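Istside studio: the March gallery

Istside is a shared studio above the Gilbert print shop. It was set up by Hanne Halonen and Consuelo Maldonado and is used by people who make, mend, pack and store things. In March we repainted the main room and went through everything that had piled up in it. The notes below cover the work in the order we did it, followed by the picture.

Clearing out

We began with the back wall. Years of offcuts, old catalogues and half-used rolls of tape had ended up there, and most of it went to recycling. Anything worth keeping was put in a box and marked with a room and a name. Kelly Brandão took the paper stock and Brian Laizer took the tools. Unclaimed things stayed by the door for 2 weeks and then went to the charity shop on the corner.

Painting

The walls and shelving were done in the same white. Two coats were enough on the walls. The shelves needed a third along the front edges, where the old varnish kept coming through. Anca Manole did the cutting in by hand and would like it known that she did not use masking tape. The paint came to roughly 80 pounds, paid out of the kitty.

Boxes

We ordered flat-packed boxes from Nekesport, 200 in all, in three sizes. The small ones are for samples and post, and the tall ones are for anything that has to stand upright. Please fold the flaps in the order printed on the base, and do not stack the tall ones more than two high. Spares are under the stairs.

Pictures for the walls

Several framed prints came down for the painting and have not all gone back up. If one of them is yours, tell Hanne where you would like it. The hooks are in a jam jar by the sink. Please use the old holes where you can, as the plaster on the street side is soft.

The main table

The table is for shared work and is booked by the half day. Wipe it down when you finish and leave nothing on it overnight. Cutting is done on the Gilteo mat only.

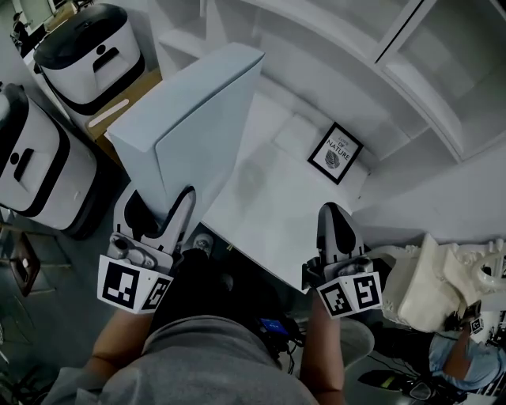
The white table with a tall blue-grey box, the "LOVE OF NATURE" print leaning behind it and the wall shelves beyond.

Still to do: a blind for the end window, labels for the shelves and a second lamp. Offers of a lamp to Consuelo, mornings before eleven.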